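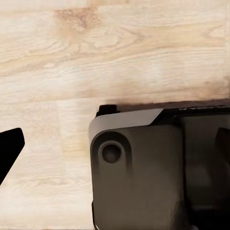
«Mi trabajo consiste en fracasar despacio y con buena letra»

Benedikt Fankhauser lleva dos tazas de café a la mesa y las dos son para él. Dirige la recogida de datos en Inano, donde un equipo pequeño prepara demostraciones para que un brazo robótico aprenda a manipular objetos sin que alguien le escriba cada movimiento. El proyecto se llama Plostero. Cuando le pregunto de dónde sale el nombre, cambia de tema con bastante elegancia.

Buena parte de su jornada transcurre delante de una mesa de madera clara que no existe. Es una mesa de simulación, con sus vetas, sus nudos y sus sombras, y la ve casi siempre desde muy cerca, con el cuerpo oscuro de la pinza ocupando una esquina de la pantalla. «Me sé esa veta mejor que el pasillo de mi casa. Hay un nudo oscuro al que le tengo cariño. También le tengo manía, según la hora.»

La madera, explica, tiene más importancia de la que uno le daría. En las primeras tandas todas las demostraciones se grabaron sobre el mismo tablero, y el modelo aprendió a orientarse por el dibujo. «Estábamos encantados. Alcanzaba el objeto con una precisión preciosa. Luego cambiamos la textura y se fue a buscarlo donde le decía el nudo. Había aprendido carpintería.»

Desde entonces la textura se desplaza, gira o se sustituye entre un episodio y otro. También la luz. Fankhauser calcula mal muchas cosas, según confiesa, pero las cuentas de Plostero las lleva al día: 573 episodios aceptados en la tarea actual, 131 descartados y una meta de 1,000 antes de que acabe octubre. «La meta la puso alguien que no maneja el mando», puntualiza.

El mando es el otro protagonista. Cada demostración la hace una persona que guía el brazo virtual mientras el sistema registra las posiciones, la apertura de los dedos y lo que ven las cámaras. Un episodio empieza con el brazo en reposo y termina cuando el operador pulsa un botón. Entre medias caben la pericia, el aburrimiento y algún estornudo. «El estornudo se queda grabado. Tenemos uno estupendo, con el brazo dando un respingo en el aire. Lo descarté del conjunto, pero lo guardo para las cenas.»

Le pregunto qué distingue una buena demostración de una mala y tarda en contestar.

«La mala es la del que quiere lucirse. Va recto, rápido, agarra y se acabó. Queda muy bien en un vídeo. El problema es que el modelo nunca ve cómo se corrige una aproximación torcida, y él se va a torcer, eso te lo firmo. Yo prefiero al operador que llega un poco desviado, se para, rectifica y sigue. A mi madre le parecería un chapucero. A mí me parece oro.»

De ahí viene la frase del título, que repite a cada persona nueva del equipo y que alguien imprimió en una hoja junto a la cafetera. La mejor operadora que han tenido, dice, era lenta hasta la desesperación. Grabó 200 episodios y solo hubo que tirar dos.

La conversación deriva hacia las cámaras. La vista cercana, con tanta pinza en primer plano, desconcierta a las visitas, que esperan ver el brazo entero haciendo algo vistoso. «Les enseño una carcasa gris, la punta de un dedo negro y un montón de tabla. Ponen cara de que les hemos cobrado la entrada.» Para el modelo, en cambio, esa vista resuelve los últimos centímetros, donde la cámara general se queda corta. Fankhauser tiene una discusión pendiente con Xia, la empresa que les suministra el motor gráfico, a propósito de las sombras de contacto: él las quiere más blandas y ellos quieren que actualice la versión. - Llevamos así desde la primavera - suspira.

¿Y el salto al robot de verdad? El brazo físico está en Zarnisness, en un laboratorio con calefacción irregular, y allí irán los primeros ensayos con lo aprendido en simulación. No promete nada. Le preocupa el rozamiento, que en el simulador es un número y en Zarnisness depende de quién haya limpiado la mesa y con qué.

«Mira, yo cuando empecé pensaba que íbamos a enseñarle a una máquina a usar la mano. De momento le enseñamos a no asustarse de la madera.»

Se termina la segunda taza y mira el reloj. Le quedan por revisar los episodios de la mañana, uno por uno, a velocidad normal. Existe una opción para verlos al doble, pero dice que así todos parecen buenos.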